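**Ashok Sandhu** - thread, May 29, 2021

1/ I got rid of my car in June of last year and have been riding the bus to work since. A few people asked how it's going, so I'm putting it all in one thread.

2/ Background: I live in Flelside, on the hill side of the tracks. Work is in Broren. By car that was 18 minutes on a good morning. The bus takes longer, and I have to change at Pant.

3/ Money first. The last full year I owned the car, insurance and repairs came to $2,968. That doesn't include gas or the parking permit. I had the receipts in a shoebox and finally added them up.

4/ The car was not worth much by then. The heater only worked on high and the rear door opened from the inside only. I sold it to a guy who wanted it for parts.
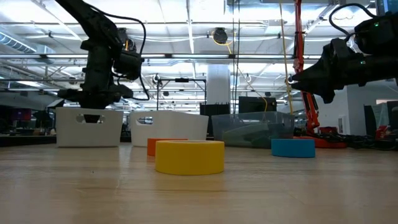

5/ The 7 is the bus I take most. It runs often enough in the morning that I don't look at a schedule. After the evening rush it drops to one an hour, and that's the part I'd warn you about.

6/ If you miss the last good connection at Pant you are standing there for a long time. There is a bench and a roof but no walls. I keep a hat in my bag all winter for this one stop.

7/ Someone asked about the Clomix app. I use it to pay and that's it. The arrival times are fine for the 7 and bad for everything else. It will tell you a bus is due, then the bus disappears from the list and it never came.

8/ Buy the monthly pass if you ride both ways most days. I paid single fares for the first few weeks to see if I'd stick with it and that was a waste.

9/ Groceries changed more than the commute did. I used to do one big trip. Now I get off a stop early and buy what I can carry in two bags. Less food goes bad. I also never have paper towels - they take up a whole bag.

10/ Cat litter I get delivered. I tried carrying it once.
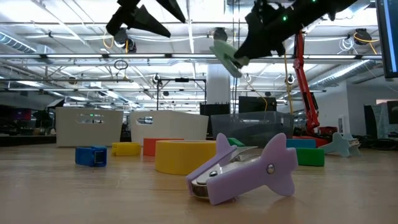 11/ Things I still need a car for: the dentist, because he moved out past the county line, and my sister's place. For the dentist I get a ride from a neighbor and pay for gas. For my sister's I rent one, usually for the weekend.

12/ The rentals cost more than I expected. You have to book early if there's a holiday anywhere near it. I'd still come out ahead.

13/ Reading: I've gone through more library books this year than in the last five. The stretch from Pant to Broren is long enough for a chapter. The Flelside part is too bumpy to read on, so I look out the window.

14/ What I'd ask the transit people for, if they read this: a later 7 in the evening, and a light at the Flelside stop. The driver can't see you in the dark. I wave my phone with the flashlight on and have still been passed twice.

15/ A couple of replies asked about biking it. The hill is the problem. Going in would be nice and coming home would not. My neighbor does it on an electric bike and likes it, so ask someone like that and not me.

16/ Muting this for tonight, but leave questions about routes and I'll get to them tomorrow. If it's about the east side transfers I don't know, I've never taken those.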